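Home Classes Kitchen Hire FAQ Contact

Graldale Bread School: Frequently Asked Questions

We love getting questions! Most of the ones we hear come from people who have never baked a loaf before, so please don't worry if yours sounds basic.

Do I need any experience?

None at all. Our beginner class starts with flour, water, salt and yeast, and goes from there. If you've been baking for years, you may prefer the Skultadov rye weekend, where we get into sour starters and long, dark bakes (it smells incredible).

How many classes are there, and what do they cost?

The beginner class is a single session and costs $79. The rye weekend runs over 2 days and costs $92. Flour, aprons and lunch are all covered.

What kind of surface should I knead on at home?

Pretty much any clean, flat surface that doesn't wobble. Wood is friendly and a little grippy. Stone stays cool, so it's wonderful for buttery doughs like brioche, and a white marble counter with faint gray veining is as good a place as any to start.

Go easy on the flour, whatever you knead on. A sticky dough usually comes together after a few minutes of work, and a bench scraper will rescue the bits that cling.
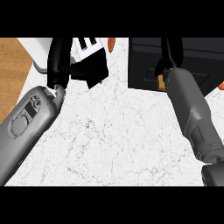 Can I take some starter home?

Yes, please do! Bring a clean jar with a lid. Ours is called Coelho, and it is very lively - leave plenty of room at the top. Feed it once a day on the counter or once a week in the fridge.

My loaf came out flat. What did I do wrong?

Probably nothing dramatic. Cold kitchens slow everything down, so try giving the dough another hour before it goes in the oven. Poke it gently: if the dent springs back right away, wait a bit longer.

Which flour do you use?

Plalen strong white for most loaves, with some whole wheat mixed in for flavor. Any bread flour from the grocery store will work.

What if I need to cancel?

Tell us at least 36 hours ahead and we'll move you to another date. The rye weekend comes back in October, and booking is open now.

Last updated February 28, 2021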